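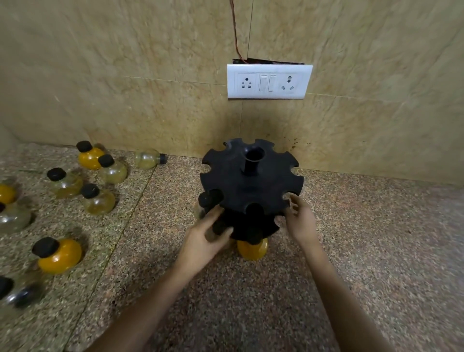
Project report: The Spice Carousel
Auður Kvaran, Home Design elective

For my project I wanted to know why our spice rack at home is such a pain to use, and whether I could fix that without buying a new one. It's the two-tier kind that spins, with notches around each wheel that hold the bottles by the neck. When it works I love it! You give it a little turn and the turmeric comes right to you.

I started on a Sunday by taking bottles off and getting down on the floor with them (granite, very hard on the knees – bring a cushion). Then I timed myself putting them all back. My first try took 121 seconds, mostly because I filled one side first and the whole thing leaned over. After that I went back and forth, one bottle on the left, then one across from it on the right, and I got it down to 60 seconds.

I also tried 2 ways of sorting. Alphabetical looked great on paper, but my mom hated it. Sorting by how often we cook with something went over much better – everyday stuff on top, baking stuff on the bottom.

If I did this again, I'd weigh the bottles before loading them. I'd also like to try labels on the caps, as the caps are the part you grab. I ran out of time for that, so the label sketches are in my folder with the timing sheet.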